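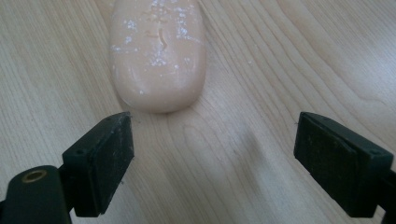 Item 4, soap bar between the open jaws, pads still dusty.

Pre-session checklist, handheld gripper, Pliserix grasp study

1. Finger pads. Look at both faces under the lamp. OK, but I'd wipe them – there are light specks on both, and our slip numbers are touchy about dust.
2. Screws and inserts. Finger-tight check on each side. OK.
3. Jaw travel. Open and close 15 times, listen for clicking. One click on the left, gone after that. I'll keep an ear on it.
4. Test object. Soap bar is fine to use, though it has a small crack and white flecks on top. I wrote that down because the Tedley method scores grasps by surface condition, and a scuffed bar isn't the same as a fresh one!
5. Table. Clear the space under the jaws and look for marks. 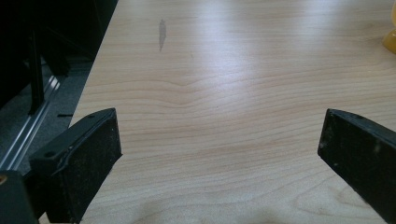 Oriana Jara wants the stain cleaned before anyone records again, as the slip estimator picked up a mark like it in May and called it an object in 11 of 40 trials. Fair enough, I've moved item 5 up to "must pass" (it was only "nice to have" before, which was my doing).

6. Lighting. Glare on the table toward the upper right. Not a fail, but I'd tilt the lamp and redo the exposure check.
7. Calibration file. Loaded the Doltwood one, matches the label on the case. OK.

Status: hold on 1 and 5, the rest can go. Recheck at 2 p.m., initials on the back please.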